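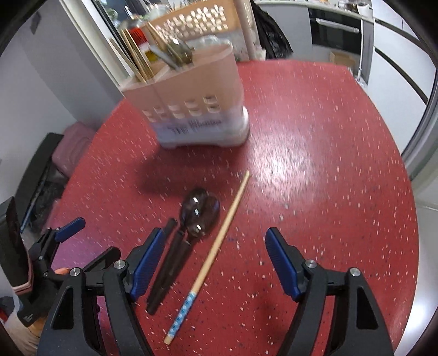

The Gorard planner is in better shape than it was in March, and I'm pretty chuffed with where your money has gone! Most of this stretch went into grasp ordering, meaning which utensil the software goes for when a few are lying close together. Our old code treated a dark spoon with a slim black stick right beside it as one fat object, and the glare off a glossy spoon bowl didn't help either. The new segmentation step (we call it Hemmin) splits them by edge direction before the planner gets a say. It's been trained on 3020 labelled grasps so far, and we've closed 31 tickets along the way.

Still to do: 2 bugs in the finger-width controller, and replanning at Serby takes 60 milliseconds longer than I'd like. I'll chase that next, then bring the Pestarville logs over to the new format.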